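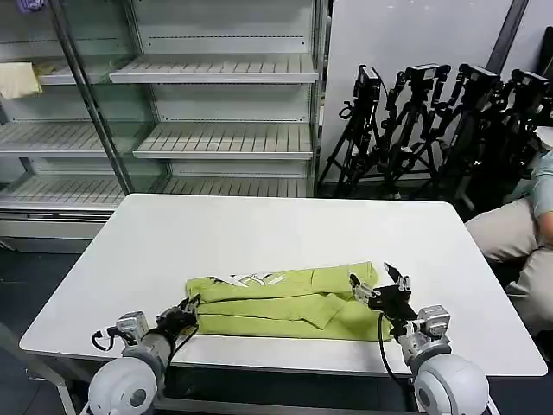

My shirts with prints come off the radiator as hard as cardboard, and after one winter the letters begin to crack, so will an airer really make a difference or is it only one more thing in the hallway? A customer wrote this to us in November, and it is a fair question to put at the top of the page for the Kando.

The short answer is yes, it makes a difference, if the airer stands in a good place and the shirts are hung in the right way. The longer answer is in the text below, together with the sizes, the spare parts and the delivery.

Kando folding airer by Brallus
Item number 241
Colour: light grey
In stock

What it is

The Kando is a folding airer for the floor. It has 7 long rails and 2 side wings, which you can open one at a time. With both wings closed it is a narrow airer for a small wash, and with both open it takes the shirts, the underwear and the small towels of a normal family wash. Big sheets are possible, but you must hang them double and turn them once, and we will not tell you that this is comfortable.

The rails are steel tubes with a smooth coating. The joints and the feet are plastic, and they can all be changed. Brallus has made the rails a little thicker than on the airer we sold before. A thin rail presses a sharp line into wet cotton, and when the shirt is dry this line stays there until you iron it. On the Kando you still see a soft line if the shirt is heavy, but it goes away when the shirt has been folded in the drawer for a night.

For which clothes

We recommend it most of all for T-shirts with a print, for knitted things that are not too heavy, and for sports clothes. These are the clothes that suffer from strong heat. The print on a shirt is a thin layer on top of the cotton. The cotton can shrink and stretch, the print can do this only a little, and when both become very hot again and again the print gets small cracks. You will see them first at the edges of big letters.

For wool jumpers the Kando is good only with both wings open, so that the jumper can lie flat over several rails. Please do not hang a wet wool jumper from its shoulders on any airer. For jeans it is fine, but put them on the middle part and leave the wings for lighter things.

How to hang a printed T-shirt

Turn the shirt inside out before you wash it, and leave it like this for drying.
Shake it once, strongly, when it comes out of the machine.
Lay it over the rail at the height of the chest, under the arms.
Pull the side seams straight with your hands. Do not pull at the print.
Leave one free rail between two thick shirts.
When the shirt is dry, turn it back and fold it the same day if you can.

Some customers prefer to hang the shirts on clothes hangers and then put the hangers on the end rail. This works also. The neck can become a little wide if the shirt is heavy and very wet, so spin it well before.

About folding – we are asked this surprisingly often. A print should not have a hard fold going through the middle of it. Fold the sides to the back first, then fold from the bottom to the top, and let the picture or the text stay on the outside. If the drawer is low, make the shirt long and narrow and put it in standing. You can then read the prints from above and do not need to lift the whole pile to find one. Do not press the pile down with your hand to close the drawer. It is better to take two shirts out.

Where to put the airer

A room with some air movement is best. In summer this can be a balcony with shade. Direct sun is hard on dark colours, and on red most of all. In winter we suggest the bedroom or the hallway, with a door open, and a window opened wide for some minutes in the morning and in the evening. Keep a hand's width between the clothes and the wall.

Please do not push the airer against a radiator. It dries one side quickly and leaves the other side damp, and the damp side is the one which smells next morning. The coating of the rails is also not made for this heat. We have received two airers back where the rails had turned yellow, and both had been standing like this.

In the bathroom the Kando is allowed to get wet, and the rails will not mind the steam. But wipe the feet from time to time. Soap and hair collect under them, and then the airer slides on the tiles.

Opening and closing

Stand in front of the airer and pull the legs apart until you hear the lock. Then lift the first wing and let the support fall into its place. The second wing goes the same way. To close it, lift each wing a little before you fold the support back. If you push without lifting, the support does not move, and if you push harder you can break the joint. Most broken joints that come to us are broken in this way – so lift first, please.

Closed, the Kando stands behind a door or between a cupboard and the wall. It does not stand alone in the middle of a room when it is closed.

Spare parts and extras

Joint, left or right. Please write to us which side you need. Left is your left hand when you stand in front of the open airer.
Foot with rubber bottom, sold in pairs.
Wing support.
Skulley clip bar, a small bar for socks and other little things, which hangs on the end rail. It also fits the Zwane wall airer, but not the old Zwane with square rails.

The Skulley bar is sold separately. We know that on the old box it was shown together with the airer, and this made a misunderstanding for several customers. On the new box it is not shown any more.

Kando or Zwane?

Both are by Brallus and the rails are of the same quality. The Zwane is fixed to the wall with screws and needs no floor. It holds less, and you cannot take it with you to another room. If you rent your flat and may not drill, take the Kando. If you have a narrow bathroom and a solid wall, the Zwane is probably the better choice for you. For people who wash every day, small amounts, the Zwane is enough.

Care

Wipe the rails with a damp cloth before the first use. There can be a fine dust from the packing, and on white shirts you would see it as a grey line. After this, a wipe now and then is enough. Do not use powder cleaners or the rough side of a sponge. If the coating gets a deep scratch down to the metal, cover it with a small piece of clear tape or order a new rail from us, as bare steel can leave rust on wet cotton and this mark is very difficult to remove.

Delivery and return

The Kando comes in one flat box, already put together. You need no tools. Only the feet are in a separate bag, and you press them on by hand. Orders which arrive before noon leave our store on the same working day.

The guarantee is 2 years and covers the rails, the joints and the supports. The rubber of the feet is a wearing part. If you want to send the airer back, please keep the box, because it is difficult to find another one in this length. It is no problem if you have already tried the airer with a wash, but let it dry fully before you pack it.

Questions about parts can be sent with the contact form. Write the item number in the first line, and add a photo of the broken part if you are not sure of its name.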